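The administrator who looks after the Linux servers at Leltik's Brastton office moved 746 user accounts to key-only SSH logins in June. The job was planned for a weekend and took three.

"The keys were easy," the administrator said. "Old scripts were the problem. We found 200 of them with a password typed in."

Each server kept one open root session while sshd was reloaded. "Run sshd -t first. If it prints nothing, reload, then log in from a second terminal."

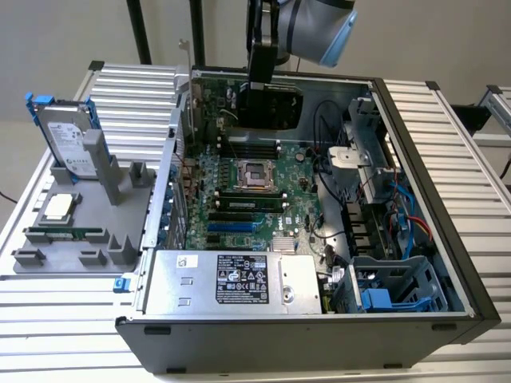
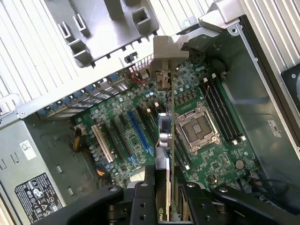
Photos: Leltik

Asked what comes next, the administrator named expiring certificates, starting with the Claltholm servers.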